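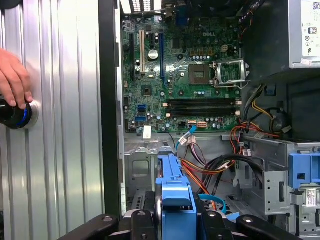

Acta da reunião da oficina de recuperação de computadores – 1 de agosto

Presentes: Povilas Adomaitis (coordenação e quem escreve isto), Marta, Célio, Inês, o Rui do armazém a partir do ponto 3. Faltou a Dulce, avisou.

Começámos com atraso, o projector da sala não ligava, fez-se sem projector.

1. Acta anterior

Lida na diagonal, aprovada. A Inês pediu correção: o switch emprestado à escola de Skasness foi o de 16 portas e não o de 8. Fica corrigido.

2. Ponto da situação do lote Fallow

Lote de torres usadas que veio da Fallow em março. Maioria Dell, resto misturado. Ainda há 15 por abrir. As já abertas estão na estante do fundo, etiqueta amarela = falta triagem, verde = triada. Há etiquetas verdes em máquinas que não têm folha preenchida. A Marta vai rever uma a uma.

Discussão comprida sobre as motherboards. Várias sem processador, socket vazio, e sem memória. O Célio acha que se devem montar na mesma, com processadores da caixa de sobras. A Marta contra, diz que se perde tempo com placas antigas (ainda têm PCI branco e só dois slots de memória em algumas) e que mais vale tirar fontes e cabos e mandar o resto para reciclagem.

Decidido:
– placa com dois slots de memória: só se monta se a caixa, a fonte e a placa passarem todas no teste. Senão vai para peças.
– placa com quatro slots: monta-se sempre que haja processador compatível.
– pinos do socket tortos: não se endireita nada na bancada grande, vai para o Célio, que tem a lupa.
– placa sem processador leva tampa plástica no socket. Se não houver tampa, fecha-se o suporte metálico e fita de papel por cima. Nunca guardar com o suporte aberto, já se estragaram 4 assim.

3. Triagem, ordem de trabalho

O Rui chegou aqui. Queixa-se de que cada pessoa abre as caixas à sua maneira e depois faltam parafusos e painéis laterais. Há painéis encostados à parede que ninguém sabe de que máquina são. Concordamos todos.

Passa a ser assim, a Inês imprime e cola na parede:
a) desligar da corrente, carregar no botão de ligar uns segundos
b) pulseira antiestática ligada à caixa
c) tirar o painel lateral e escrever o número da máquina por dentro, a marcador
d) fotografar o interior antes de mexer
e) tirar pó, pincel primeiro, ar comprimido só lá fora
f) tirar a pilha da placa e medir. Abaixo de 2,8 V não volta
g) anotar slots, memória, portas SATA, modelo da fonte
h) parafusos no saquinho, saquinho colado com fita dentro da caixa

O Célio perguntou se a pilha se tira mesmo nas que vão direitas para reciclagem. Sim, sempre, as pilhas vão para o pilhão à parte.

Fotografias: ficam na pasta partilhada, nome do ficheiro = número da máquina. A pasta está uma confusão, a Marta encontrou fotos da festa de março lá no meio. Quem as pôs que as tire.

4. Material

Faltam: massa térmica, álcool isopropílico, sacos antiestáticos grandes, pilhas CR2032. A Grigaitė tem as pilhas mais baratas mas só em embalagens grandes. Encomenda-se, gastam-se.

Limite para esta encomenda: 500 euros. O Rui queria incluir uma estação de solda nova, não cabe. Volta à próxima reunião com dois preços.

Chaves Torx: desapareceram outra vez as T15. Quem as levou para casa traga, sem perguntas. A partir de agora o jogo de chaves fica no quadro com o contorno desenhado (Inês desenha).

Memórias: a caixa de DDR2 e a de DDR3 foram despejadas uma na outra. O Célio separa. Pede ajuda, a Marta fica uma tarde com ele.

5. Contas

Saldo da oficina 3.004 euros depois de paga a renda do armazém. Falta receber da Skiltach pelo metal entregue, o Povilas telefona. O Rui pergunta se dá para pagar o combustível das recolhas, dá, com talão. Sem talão não dá.

6. Entregas

Escola de Skasness pede mais computadores para a biblioteca. Prometido: nada por enquanto, só depois de triado o lote Fallow. A Inês responde por escrito, com simpatia mas sem datas.

Os que saírem levam disco novo ou apagado com registo. Não saem máquinas com o disco original sem a folha de apagamento assinada. Isto ja estava decidido mas aconteceu outra vez, fica escrito outra vez.

Teste mínimo antes da entrega: memória a correr uma noite, todas as portas USB, som, rede. A Marta pede que se teste também o leitor de DVD, o Célio diz que ninguém usa. Votou-se, testa-se (três a favor, Célio contra, Rui não quis votar).

7. Espaço

Bancada junto à janela passa a ser só para máquinas abertas. Nada de cafés nessa bancada. As fontes de alimentação soltas vão para a prateleira de baixo, com a etiqueta do fabricante virada para fora, para se lerem os watts sem as tirar todas. Fontes sem etiqueta – peças, não se usam.

Ficou por decidir se se deita fora o armário cinzento. O Rui mede a porta a ver se passa.

8. Outros assuntos

– O Célio propõe uma tarde aberta para quem queira aprender a montar um computador. Boa ideia, poucas mãos. Ele faz uma proposta de uma página, com a lista do que precisa.
– Aspirador da sala sem filtro. Inês compra, entra na mesma encomenda.
– Chave do portão: a Dulce tem duas, deve devolver uma.
– O livro de registo tem páginas soltas, passar para a folha de calculo. Povilas faz o modelo, cada um passa as suas máquinas.

Tarefas

Marta: rever etiquetas verdes, ajudar com as memórias
Célio: pinos tortos, separar DDR2/DDR3, proposta da tarde aberta
Inês: imprimir ordem de triagem, quadro das chaves, carta à escola, filtro
Rui: preços da estação de solda, medir porta, juntar painéis laterais num só sitio
Povilas: encomenda Grigaitė, telefonar à Skiltach, modelo da folha, falar com a Dulce por causa da chave

Próxima reunião ainda sem data, o Povilas manda mensagem ao grupo. Quem quiser acrescentar pontos manda até à véspera.

Acta escrita por Povilas Adomaitis, correções por mensagem sff.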